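Categories: Community, Home & Garden, Press Releases

Print this page | E-mail this release

Conneely Basket Swap Returns to Wesmont This August With Twice the Floor Space

WESMONT – The Conneely Basket Swap is back! On the last Sunday in August the doors of Bitura Hall open at 9 a.m. for a full day of trading baskets, bins, tubs and pots, and this year the swap takes over both floors of the building.

Last summer 679 households came through, and 3,000 pieces found new homes before closing time. People brought wicker hampers from their grandparents' porches, bread baskets, berry punnets and a great many of the small plastic baskets that pile up under every kitchen sink in town. Nearly all of it left again under somebody else's arm.

"I went in for one basket to hold my clothespins and came out with seven," said Viola Valentini, who organizes the swap. "I still use every one of them, and I've already got a stack by the back door ready to bring in this time."

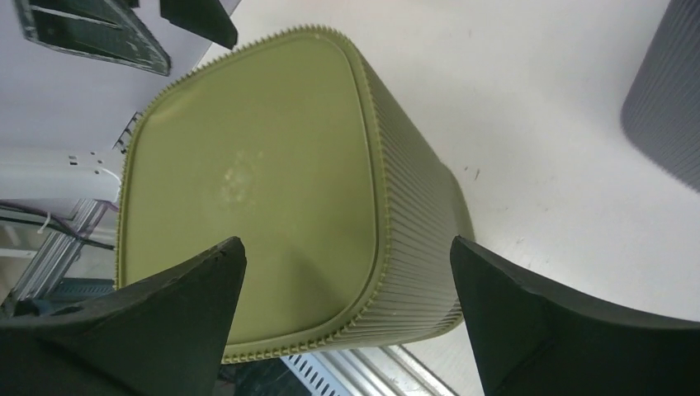 How the Swap Works

Bring up to 23 clean pieces. At the front desk you get one paper token for each piece you hand over, and each token is good for anything on the floor, large or small. There is no entry charge. If you arrive with nothing to trade, you can pick up three starter tokens at the desk until they run out (last year they lasted until lunch).

Plastic goes downstairs this year, sorted by size and then by color. Willow, cane and rope are upstairs, where the light is better for looking over the weave. Lids get their own long table by the stairs, so if you have a lid without a bottom, or the other way around, please bring it! 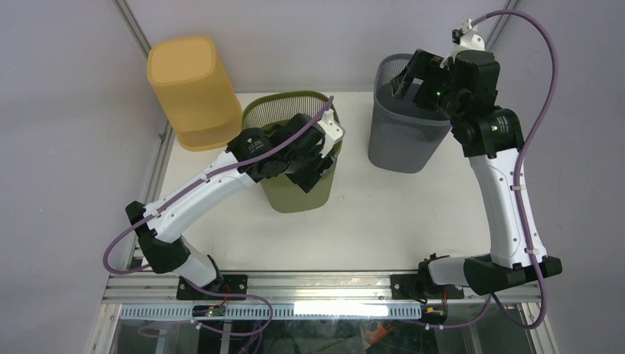 Cracked rims and broken handles are welcome too, as long as they go to the repair corner and not into the general stock. Weavers from the Durnus Craft School will be there from 10 a.m. to 2 p.m., mending cane and willow while you wait and teaching a simple handle wrap to anyone who wants to sit down and try it. Children can make a small round mat to take home.

New this year is the pantry hour at 11 a.m., with home cooks and gardeners showing how they store onions, potatoes and garlic through the winter in baskets that let the air through. Valentini will be bringing her own onions.

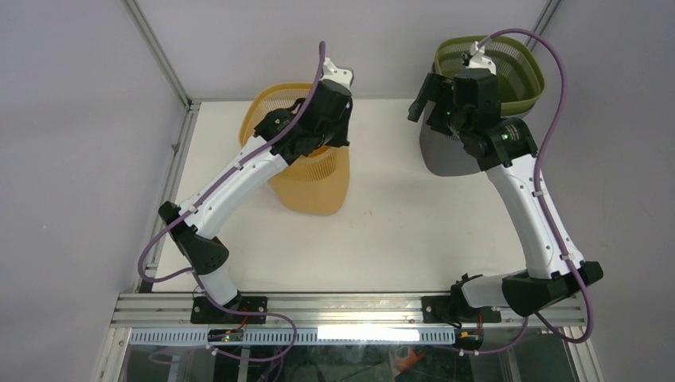
Can I drop off baskets before the day?
Drop-off runs every evening of the week before the swap, from 5 p.m. to 7 p.m., at the side door of Bitura Hall. Your tokens will be waiting under your name at the front desk.

Anything left at closing goes to the Wesmont school gardens, which took in 2,000 pieces after last year's swap and used them for seed trays, harvest days and a wonderful run of hanging planters along the fence.

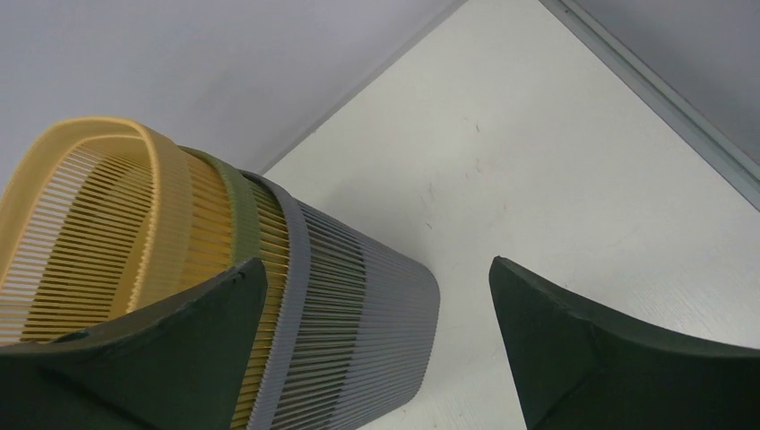
Slatted cups in yellow and olive green.

Parking is free behind the hall, and the Durnus bus stops across the street. Doors close at 4 p.m. To offer a hand with sorting or to book a place at the handle-wrapping table, ask at the Bitura Hall front office.

Tags: swap, baskets, home storage, Wesmont events

We use cookies to remember your settings and count visits to this site. Accept | Manage preferences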